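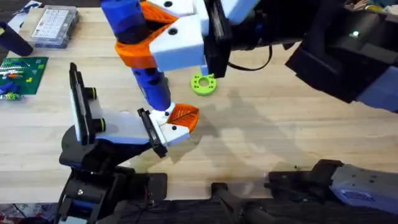
24/08/2025. Carnet d'atelier, suite des essais de finition huile sur chêne et frêne. Bon, je reprends où j'en étais avant la coupure d'été : la série de plaquettes passées à l'huile Susis en janvier a enfin assez vieilli pour qu'on en tire quelque chose. Je rappelle le principe pour ceux qui débarquent : même bois, même ponçage, trois finitions, et on laisse vivre. La teinte qu'on vise, c'est celle d'un plateau clair à fil bien droit, avec ce grain pâle qui file à l'horizontale comme sur la photo, sans le jaune un peu miel qui vient toujours gâcher le frêne au bout de quelques mois. Et là, je dois dire que la Susis s'en sort franchement mieux que je ne le pensais !

Les plaquettes restées près de la fenêtre ont foncé, évidemment, mais de façon régulière. Celles du tiroir n'ont presque pas bougé. La Prorlow, par contre, a pris une couleur de vieux beurre dès le printemps (je l'avais noté au crayon dans la marge, quelques pages plus haut, et j'avais mis un point d'interrogation, on peut l'enlever). Dommage, parce qu'à l'application c'est de loin la plus agréable : elle s'étale bien, elle ne colle pas au chiffon, elle pardonne les reprises.

Repris ce matin une série neuve. Ponçage au 120 puis 180, dépoussiérage à la brosse, un coup de chiffon humide pour relever le fil, et repassage léger au 240 une fois sec. J'insiste sur le chiffon humide, je l'ai sauté sur deux plaquettes pour gagner du temps et ça se sent tout de suite sous le doigt, une espèce de peluche désagréable après la première couche. Je les garde quand même, elles serviront de contre-exemple.

Première couche posée au chiffon coton, très maigre. Température de l'atelier 21 degrés, fenêtre entrouverte. J'ai laissé pénétrer 18 minutes avant d'essuyer, alors que le bidon en demande 30, mais à 30 la Susis commence déjà à tirer sur le frêne et on se retrouve à frotter comme une brute. Sur le chêne, pas de souci, on peut attendre. Donc à retenir : essuyer plus tôt sur le frêne, tant pis pour la notice.
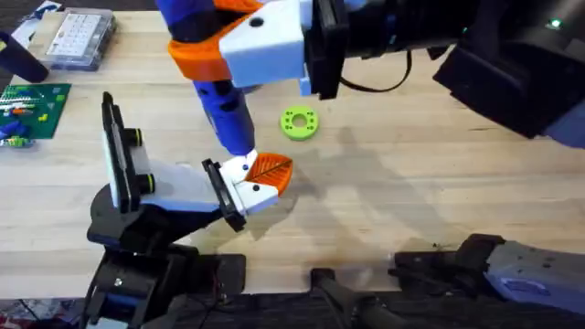 L'essuyage, justement, c'est là que tout se joue. J'ai changé de méthode : un premier chiffon dans le sens du fil pour enlever le gros, puis un second, propre, en petits ronds, et on termine de nouveau dans le fil. Avec un seul chiffon, on redépose la moitié de ce qu'on enlève, et ça fait des plaques brillantes qu'on ne voit qu'en lumière rasante. (Les chiffons, à plat dehors ou dans le seau d'eau, jamais en boule dans la poubelle, je le réécris parce que j'en ai encore trouvé un roulé derrière l'étau. Ça s'enflamme tout seul, ces trucs-là !)

Testé aussi la cire Charbonneau par-dessus l'huile, sur une chute de chêne. Joli toucher, presque trop glissant, mais un verre d'eau oublié dessus a laissé une auréole blanche. Pour une étagère, pourquoi pas. Pour un plateau de travail, je laisse tomber. L'huile seule marque moins et se répare en deux coups de chiffon.

Reste l'histoire des chants. Le bois de bout boit comme un trou et fonce beaucoup plus que la face, ça donne un liseré brun pas très heureux. J'ai essayé de poncer les chants plus fin, au 320, et la différence est nette : ça absorbe moins et la teinte se rapproche. À confirmer sur le frêne, je n'avais plus de chutes assez larges.

Côté stock, il reste un fond de Susis, de quoi faire environ 68 plaquettes en couche maigre, pas plus. Le bidon Korach n'est toujours pas ouvert, je voudrais le garder pour la prochaine série et partir sur du bois frais, coupé dans la même planche.

À faire : deuxième couche demain si c'est sec au toucher, racheter du 240, étiqueter les plaquettes au dos AVANT de huiler (le crayon ne prend plus après, j'ai encore perdu deux repères comme ça) et déplacer la série témoin, elle prend le soleil de l'après-midi sur un seul bord.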